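Review prepared for the Residential Furnishings Programme, Seton Student Housing
Reviewer: Ermelinda Louro
2018-06-01

# Plunar freestanding wardrobe, two-door

## Background

The Programme was asked in February to recommend a replacement for the built-in closets at Cloletmont House, which are to be removed when the east wing is rewired. Three models were considered on paper. The Plunar was the only one offered in a width that clears the radiators, and units were accordingly assembled in 6 rooms and left in ordinary use by residents for the balance of the term.

The assessment covers assembly, storage capacity, door hardware and ease of cleaning. Fire and stability matters are dealt with separately by Rodrigo Paiva and are not repeated in this review.

## Assembly

The instructions are printed in English and French and are generally adequate. Step 20, in which the back panel is slid into its groove, assumes that the cabinet is lying on its face; the diagram shows it upright. Staff who followed the diagram had to remove the top and begin again. Two people are required throughout. The cam fasteners are of fair quality, although they should not be tightened with a power driver.

Levelling feet are supplied. On the older floors at Cloletmont House they did not offer enough travel, and packing was needed beneath the front corners.

## Storage

Residents were asked to keep a short written record of how they used the wardrobe. Most were satisfied with the hanging space for a single occupant. Those sharing a room were not, and Laurinda Gouveia's summary of the responses notes that winter coats were the usual cause of complaint. A parka occupies the space of several shirts, and the cabinet has little depth to spare for one.
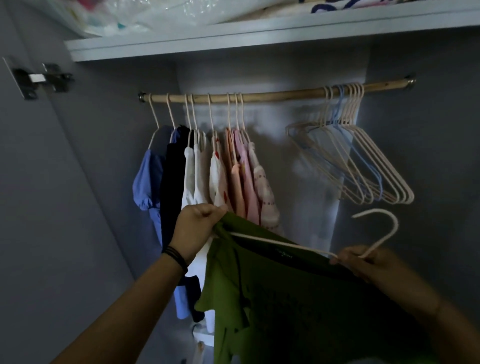
The manufacturer also sells a drawer insert. It was tested in two rooms and is not recommended at its present price. The runners are stiff, and the lower drawer cannot be opened fully unless both doors are swung well back.

## Doors and hardware

Doors arrived in acceptable alignment and could be adjusted with an ordinary screwdriver. One was returned with a chipped corner and was replaced by the supplier, Ramalho, without dispute. The handles are small and may be difficult for residents with limited grip. Sewwandi Kumarasinghe has asked that a larger pull be specified for the accessible suites.

## Recommendation

Purchase is supported for single rooms only, without the drawer insert. Rodica Neagu will confirm colour and delivery dates with the supplier before the order is placed.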